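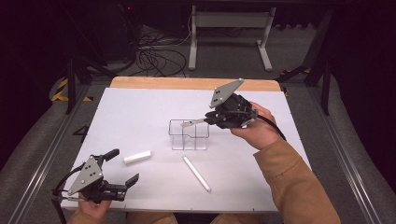
Do I need a phone signal to use my hut bookings on the Clenska trail?
Only for the set-up. Once the map and the bookings are downloaded to the Grilton app, they open with no signal at all, including the hut codes.

4. Setting up the app before you walk

Do this the night before, on wifi. The guesthouse in Clenska has it, the station cafe has it, the trailhead doesn't. Set-up takes a while if the connection is slow, mostly the map.

Sections 1 to 3 (choosing dates, booking huts, paying) are on the website only. If you haven't booked yet, stop, go back and do that first. The app can't make a booking. It can only show one and change one.

4.1 What you need

Your booking reference, six letters, in the confirmation email. Not the payment reference, which is all numbers and no use to you now.
The email address you booked with. If somebody else booked for the group, you need theirs, or get them to share the booking with you (see 4.4).
300 MB free on the phone. More if you want the winter map as well.
A charged phone.

4.2 Installing and signing in

1. Install the Grilton app from your phone's usual store. Free.
2. Open it. Pick a language. You can change it later under Menu, then General.
3. Tap "I have a booking." Don't tap "Explore", that's the demo and the huts in it are not yours.
4. Type the email address, then the six letters. Capitals or small, either works.
5. A code comes by email. Type it in within 40 minutes. After that ask for a new one.
6. When your huts appear in a list with dates beside them, you're in.

Note: the code sometimes lands in junk mail. Look there before asking for another, because each new code cancels the one before it and people end up typing old ones round and round.

Note: if the list shows up but the dates are wrong, don't fix it in the app yet. Call the booking desk. Ask for Gudrun Hellwig if it's a group of more than eight, she handles all of those.

4.3 Downloading the map

1. Menu, then Maps.
2. Choose "Clenska to Estach, full route". This is the whole 84 km. There are also half-route maps, smaller, but they stop dead at the middle hut and you'll have to switch between them.
3. Tap Download. Leave the app open and the screen on.
4. Wait for the word "Saved". A full bar without the word isn't finished.
5. Test it. Put the phone in airplane mode, close the app completely, open it again, zoom right in on the first hut. You should see the building, the water tap and the path numbers. If you get gray squares, delete the map and download again.

CAUTION: Do not skip step 5. A map that was half downloaded looks fine at home, as it fills in the gaps over your wifi.

The route line is red for the main path and dashed for the bad-weather path. Dashed doesn't mean closed. Closed sections have a black cross and a date, and the crosses only update when you have signal, so refresh at each hut that has it. Currently that's the first hut, the Jacquet hut and Estach village.

Path numbers on the signposts were changed last spring. The app has the new ones. Older printed maps don't. Where the two disagree go with the signpost.

4.4 Sharing a booking with your group

One person books, everyone needs the codes. Or at least two people should have them, in case a phone gets dropped in a stream.

1. The person who booked opens Menu, then Bookings, then Share.
2. Add the email addresses of the others, one at a time. Tap the plus sign after each. If you paste them in a row with commas it takes the first and ignores the rest (we know, it's on the list).
3. Each person gets an email with a link. Open it on the phone you'll be walking with.
4. They sign in as in 4.2, own email, same six letters.

Shared users can see everything but can't change or cancel. If you want a second person to be able to make changes, switch on "Can edit" next to their name.

Children don't need their own sign-in. They're on the adult's booking.

4.5 Hut door codes

Huts without a warden have a keypad. Your code shows up in the app at noon the day before your first night there, and it works from 3 in the afternoon on the day you arrive. Not earlier. If you get there at lunch you can use the porch, the bench and the tap.

1. Open the hut in your list.
2. Tap "Door".
3. Enter the four digits on the keypad, then the key symbol.
4. Push the door while the light is green. It's stiff. All of them are stiff.

Three wrong tries locks the keypad for ten minutes. Waiting is the only cure, calling us won't shorten it.

Note: the codes are sent when your phone next has signal. If you're going to be out of coverage at noon the day before, tap "Fetch early" under Bookings and the app pulls all the codes at once. We'd do this anyway. Most walkers lose signal on the first afternoon and don't get it back till the Jacquet hut.

Write the codes on paper too. Pencil. Put it in the dry bag.
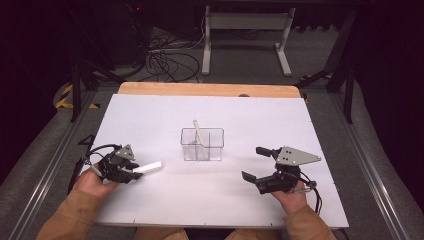

Which leaves the Jacquet hut, the odd one out. It's got a warden from May to September and no keypad in those months, so no "Door" button in the app. You just walk in and give your name. Outside those months it works like the others, with a code. The changeover happens on the first of the month, in the evening, so if you're staying right around then check the app again that afternoon.

Dinner at the Jacquet hut has to be ordered by 4. In the app: open the hut, tap Meals, choose, confirm. No signal further down the valley, so order in the morning or before you set off. Turning up hungry gets you soup if there's soup.

4.6 Bag transfer

Optional. If you booked it, there's a bag symbol next to the hut name. If there's no symbol you haven't booked it, whatever you remember.

1. Open the hut, tap the bag symbol.
2. Enter the weight. The limit is 40 lb per bag. Over that it stays where it is.
3. Write the label number from the app on the tag. Tags are in a tin by the door at every hut, and at the desk in Clenska.
4. Leave the bag in the marked area by 8 in the morning.
5. Tap "Bag left". This is the bit everyone forgets and then the driver doesn't know to stop.

CAUTION: No gas canisters, no medicine you'll need during the day, no passports in transfer bags. If the track is washed out the bag can arrive a day late.

There is no bag transfer to the top hut. No road. Your bag goes round to Estach and meets you there, so you need one night's things on your back.

4.7 Changing or canceling from the app

You can move a night up to 6 in the evening the day before, if there's a bed. Bookings, pick the night, "Move". The app shows only the nights with space for your whole group. If it shows nothing try with fewer people and call about the others.

Canceling costs money after a certain point. More than two weeks before, full refund. After that you get 70 percent back until the day before, and nothing on the day. Closed path or official storm warning is different, then you get everything back and you don't have to ask for it. It goes to the card you paid with.

A few people have hit "Cancel all" when they wanted to cancel one night. There's a warning screen now. Please read the warning screen.

4.8 Battery

The app itself doesn't use a lot. Tracking does. Under Menu, General, set Tracking to "Off" or "Every 10 minutes". The default is "Always" and it'll flatten an older phone by mid afternoon.

Airplane mode between huts helps more than anything else. The map still shows your position.

Charging: sockets at the Jacquet hut and in Estach. The other huts have a solar panel and one USB outlet, shared, and on a dull day it gives you very little. Bring a battery pack.

4.9 If something goes wrong

App asks you to sign in again on the trail. Usually after a phone update. Needs signal. Turn off automatic updates before you go, this avoids it.

Hut missing from the list. Pull down on the list to refresh. Still missing, sign out and in again, but only on wifi, signing out deletes the map.

Keypad dead, no lights. There's a spare key box under the eaves on the side away from the path. Call the number on the door for the combination. That line is open to 10 at night. If you can't get through, the porch is unlocked at every hut and has blankets in the chest.

Position is wrong on the map, off by a whole hillside. Step away from the rock face and wait a minute. If it's still off, restart the phone.

Wrong name on the booking. Doesn't matter for the unwardened huts. Matters at the Jacquet hut in high season as they check. Email Binta Okonkwo at the booking desk and she'll change it, normally the same day.

Section 5 covers the winter route, which is a diferent download and open from December only. Don't use the summer map in snow. The line crosses two slopes that aren't marked as avalanche ground on that version.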